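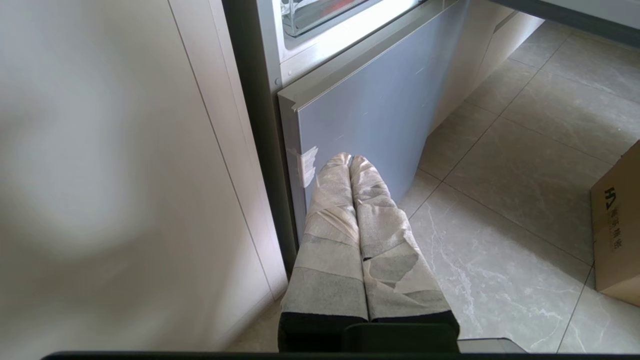 One of our first users at Hotham wrote to us that she had stopped believing in drawer results, as every paper reports a good number and then the gripper slips on the first real kitchen handle. We think this complaint is fair, and the Helitura Wrist Kit was made with it in mind.

Helitura is a wrist camera and finger set for groups who study how a robot learns to open and close household drawers and doors. It comes with the training recipe from our own study, so that you can repeat the result before you change anything.

The method

The policy sees only the wrist view and the finger opening. No map of the room is given and no model of the appliance. We train in two stages. In the first stage the network learns to predict where the pulling edge of a drawer will be in the next short moment. In the second stage this prediction is kept fixed and the arm learns the motion from demonstrations. Keeping it fixed was important for us - when both parts were trained together, the arm learned to follow the color of the cabinet next to the drawer.

The result

We collected 2000 demonstrations and kept 197 of them away from training. The held-out set includes refrigerator drawers with a recessed lip, which are the most difficult case in our data. A tall cabinet close to one side leaves little space for the wrist, and sunlight on a shiny floor changes the exposure during the approach. With the fixed prediction stage, failed approaches on the held-out set went down by nearly 25 percent against our one-stage baseline. The pull itself did not improve so much. We are still working on it.

Finger covers

Hard fingertips slide on smooth metal fronts. The kit can be used with wrapped fingers, and many groups prefer to wrap their own. Please repeat the camera calibration after each new wrapping, because the thickness of the layers changes where the tips appear in the view.

What is in the package

Wrist camera with bracket
One pair of parallel fingers
Cable set, 7 pieces
Training recipe and held-out list on a memory stick

Ordering

The kit is sold by Garba directly to laboratories. Adapters for Bostetti arms are ordered separately. Orders received before 2nd February are shipped with the present bracket, later orders with the new bracket, which we expect in April. The two brackets need different calibration files - please tell us which one you have when you write to support.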